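Sat 28 September

Up late, no bread. Shufen Bai rang twice about the choir trip to Utavholm – 30 of us now, one bus, who knows. Told her I'd bring the songbooks. Forgot to ask what time.

## Midday

Soup with Yiran. She has a cold agian and sang anyway. Alto part still a mess after page 10.
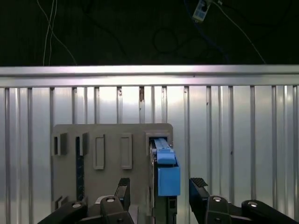

## Evening

Ironed the black skirt. Cant find the good shoes. Baoshan owes me 6 dollars for the sheet music – ask him on the bus.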